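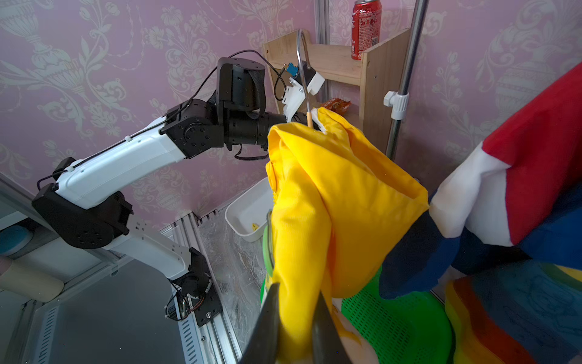 Yellow garment day, with the left arm on the hanger and the right one holding on lower down.

I promised back in April that I'd write about the laundry task, and then I kept putting it off, partly because I was so bad at it! Olga Carretero, who set up the arms with me, makes driving them look like stirring soup. You hold a pair of handles, the arms copy your hands, and every wobble you make gets saved along with the good parts.

Clothes on hangers are a whole different animal from blocks and cups. The slippery stuff slides toward whichever side you aren't watching, and you can't feel it go (the handles give you nothing back), so you learn to do it all by eye. I lean toward the screen and hold my breath, which Olga finds very funny.

Our goal for the Drarnlow set is 2,000 demos, and as of last night we have 1,946 saved. Of those, 1,571 are ones I'd happily show a robot. The rest have a dropped sleeve or a long pause where I was thinking, and we're still arguing over whether to keep them. Olga says pauses teach it to pause. I say I'd like a robot that thinks a little.

My best tip so far is to stop after 30 in a row and go make tea. My grip gets sloppy past that, and the shirts start winning. There's still plenty left over for tomorrow, so more soon.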